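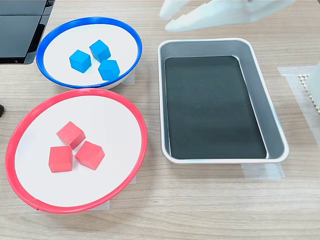 *Blue blocks with blue, red blocks with red, tray waiting its turn.*

# Colour sorting at home: your questions

I get asked the same things about our sorting game over and over, so I've put my answers in one place. I'm a childminder, I've been running a version of this for years, and none of it is complicated (or expensive!). Last updated Wednesday, August 3, 2022.

## What do I need to get started?

Two dishes with different coloured rims, a few blocks to match each one, and a tray. That's your lot. I use three blocks per colour because it's enough to feel like a job and few enough that you can find them all again under the sofa.

## Do the blocks have to be wooden?

No, but I much prefer them. They've got a bit of weight, they make a lovely clonk when they land, and you can see the grain through the paint, which my little ones like to scratch at with a fingernail. Plastic bricks are fine. Pompoms are fine too if you've got older children and a lot of patience — they go everywhere.

## And what's the tray for?

The tray is "the muddle". Everything gets tipped in there, both colours together, and the child takes the blocks out and puts each one home. When they've all gone home the tray is empty and the round is over. Some children then want to put them all straight back and go again. Let them! I've had one family do it all through a wet weekend in Prosdale, in a caravan, with nothing else to play with.

I like a metal one with a dark bottom because both colours show up well against it. A baking tin does the job, though it's noisy, so pop a bit of black felt in it if you've got a baby asleep next door.

## Where did you get your dishes?

I've had loads of messages about this. I've bought bits and pieces from Pridau and from the Ostapchuk stall at our market, and I've had good luck in charity shops as well. Look for something shallow with a pale middle and a good strong rim, so the colour is obvious but the blocks still stand out inside. Deep bowls are a pain for small hands, and the children can't see what they've already put in.

## What age is it for?

I start at 2, sitting right beside them the whole time. At that age I don't fuss over who gets it right, I just name the colours as we go. By the time they start nursery in September, most of mine can do two colours without me saying a word. Please check your blocks are big enough not to be a choking worry, whatever the age on the packet says.

## How should I set it out?

Dishes next to each other, tray within reach. Beyond that I chop and change. Sometimes I put the tray off to one side, so there's a bit of a stretch across, and sometimes it goes behind the dishes in the middle, which I find easier for children who swap hands a lot. 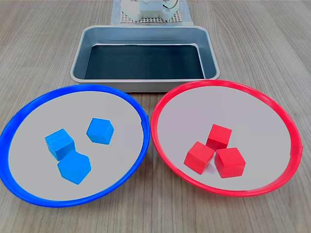
## My child puts every block in the red dish. Help?

Red is very popular! Try doing it with only the blue ones for a few days, then bring one red block back in. Or take turns, one block each, and put yours in the right place without making a big thing of it. If they still want a great heap in the red dish, fine, have a heap and try again next week.

## Can I add more colours?

Yes, but one at a time, and get another dish to match before you do. I tried adding yellow and green on the same morning once and we ended up making soup instead.

## Can we play it outside?

We do, under the Trellotent in the garden when it's too sunny. Use a low table if you can. On grass the dishes tip up and the blocks roll off into the flower bed, and I'm still one short from last summer.

## How do you clean everything?

Warm soapy water for the dishes and tray. The blocks just get a wipe with a damp cloth and a good airing on a tea towel. Don't soak painted wood — I did it once and the colour came off all over the draining board.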